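Traten 2축 평행 그리퍼 제작 및 설치 안내서

제4장 손목 카메라 시점의 시뮬레이션 점검

4.1 적용 범위

본 장은 공용 작업장 또는 가정에서 Traten 그리퍼를 조립하는 사용자가 실물 구동에 앞서 수행하여야 하는 시뮬레이션 점검 절차를 규정한다. 제3장의 기구 조립과 배선 점검을 완료한 후 본 장을 진행한다. 시뮬레이션 환경은 Odera를 기준으로 설명하며, 팔 본체는 Vernetti 소형 암을 사용하는 것으로 한다. 다른 암을 사용하는 경우에는 부록 B의 좌표계 변환표를 먼저 작성하여야 한다.

4.2 준비 사항

작업을 시작하기 전에 다음 항목이 갖추어져 있는지 확인한다.

제3장에서 작성한 조립 기록지
Odera가 설치된 컴퓨터 및 전원 어댑터
그리퍼 모델 파일과 관절 설정 파일
0점 조정용 간극 게이지 한 벌

Brallthorpe 공용 작업장의 장비를 이용하는 경우에는 작업대 사용 대장에 시작 시각을 기재하고, 작업대 옆의 비상정지 버튼이 해제 상태인지 확인한다. 개인 컴퓨터를 반입하는 사용자는 작업장 내부망에 접속하기 전에 제어기의 주소가 다른 장비와 중복되지 않는지 확인한다.

주의: 시뮬레이션 점검 중에는 실물 그리퍼의 구동 전원을 반드시 차단한다. Odera는 마지막으로 연결된 제어기를 기억하므로, 전원이 인가된 상태에서 명령을 재생하면 실물이 동시에 움직일 수 있다.

4.3 모델 불러오기

1. Odera를 실행하고 새 작업 공간을 만든다. 작업 공간의 이름에는 공백을 사용하지 않는다.

2. 그리퍼 모델 파일을 불러온다. 길이 단위는 밀리미터로 지정한다. 단위를 미터로 지정하면 모델이 비정상적으로 크게 표시되며, 충돌 판정도 올바르게 이루어지지 않는다.

3. 관절 설정 파일을 불러온 후 좌우 손가락의 이동 방향을 확인한다. 두 손가락은 동일한 명령에 대하여 서로 반대 방향으로 이동하여야 한다.

4. 손가락의 최대 벌림 값을 64mm로 입력한다. 조립 기록지에 기재된 실측값이 이보다 작은 경우에는 실측값을 입력한다.

5. 암의 말단 좌표계에 그리퍼를 결합하고, 결합면의 오프셋을 33mm로 지정한다.

참고: 어댑터 판을 추가로 장착한 사용자는 판의 두께를 오프셋에 더하여 입력한다. 판의 두께는 도면의 표기값에 의존하지 말고 버니어 캘리퍼스로 측정한다.

4.4 카메라 시점 설정

1. 시점 목록에서 손목 시점을 선택한다. 시점의 기준 좌표계는 손바닥 하우징에 고정되어야 한다.

2. 시점을 하우징의 뒤쪽에서 약간 위로 이동시키고, 손가락이 뻗은 방향을 향하도록 회전시킨다.

3. 손가락 명령을 완전 벌림으로 지정한다. 이 단계에서는 손가락 사이에 어떠한 물체도 두지 않는다.

4. 점검용 평판 두 장을 배치한다. 한 장은 밝은 단색으로 하고, 다른 한 장에는 풍경 사진 텍스처를 적용한다. 두 평판은 손가락 너머에서 서로 다른 각도로 놓이도록 한다.

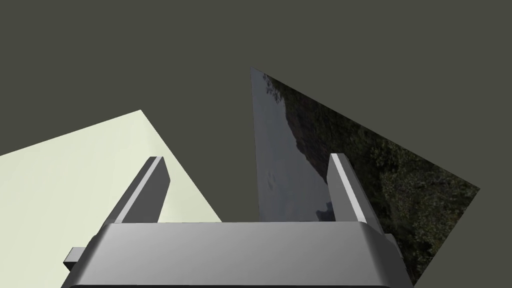
5. 조명 세기를 기본값으로 되돌린 후 화면을 갱신한다. 손가락의 윗면과 옆면이 명암으로 구분되지 않는 경우에는 법선 방향을 다시 계산하고 모델을 재등록한다.

6. 단색 평판과 텍스처 평판 각각에 대하여 손가락의 윤곽이 배경과 분리되어 보이는지 확인한다. 윤곽 검출을 사용하는 제어 방식에서는 두 조건 모두에서 확인이 이루어져야 한다.

7. 설정을 저장한다. 저장하지 않고 시점을 전환하면 평판의 위치가 초기화된다.

참고: 텍스처가 검은색 또는 단색으로 표시되는 경우에는 사진 파일의 경로에 한글이 포함되어 있는지 확인하고, 영문 경로로 옮긴 후 다시 지정한다. 그래픽 드라이버의 갱신은 경로를 확인한 다음에 시행한다.

4.5 개폐 동작 점검

1. 재생 속도를 가장 낮은 단계로 지정한다.

2. 닫힘 명령을 내리고, 양쪽 손가락이 중심선에 동시에 도달하는지 관찰한다.

3. 벌림 명령을 내려 초기 위치로 복귀시킨다. 이 동작을 4회 반복한다.

4. 매회 좌우 손가락의 위치값을 조립 기록지의 해당 칸에 기재한다. 좌우 값이 서로 다르면 관절 설정 파일의 0점 항목을 수정하고 처음부터 다시 점검한다.

5. 점검용 평판을 손가락 쪽으로 조금씩 접근시켜 충돌 경고가 표시되는지 확인한다. 경고 없이 손가락이 평판을 통과하면 충돌 형상이 누락된 것이므로 4.3의 2단계로 돌아간다.

주의: 시뮬레이션에서 이상이 없었다는 사실은 실물의 안전을 보증하지 아니한다. 인쇄 부품의 휨, 나사의 풀림, 케이블의 당김은 모델에 반영되어 있지 않으며, 제5장의 절차에 따라 별도로 점검하여야 한다.

4.6 오류 표시와 조치

오류 244: 관절 설정 파일과 모델 파일의 관절 이름이 일치하지 않는다. 두 파일의 이름을 대조하고 대문자와 소문자를 구분하여 수정한다.

화면 떨림: 하우징과 손가락의 면이 겹쳐 있다. 손가락의 기준 위치를 하우징 바깥쪽으로 옮기고 다시 저장한다.

한쪽 손가락 정지: 이동 방향 또는 이동 한계의 부호가 잘못 입력되어 있다. 4.3의 3단계를 다시 수행한다.

시점 이탈: 시점이 하우징이 아닌 암의 기저부에 고정되어 있다. 기준 좌표계를 변경한 후 4.4의 1단계부터 다시 진행한다.

4.7 점검의 종료

모든 항목을 마친 사용자는 작업 공간 파일을 조립 기록지와 같은 폴더에 보관하고, 기록지의 제4장 확인란에 서명한다. Brallthorpe 공용 작업장에서는 서명된 기록지를 제시한 사용자에 한하여 구동 전원의 사용을 허가한다. 손가락, 어댑터 판 또는 손바닥 하우징을 교체한 경우에는 기존의 점검 결과를 폐기하고 본 장의 절차를 다시 수행하여야 한다.

제5장 실물 구동 점검으로 이어진다.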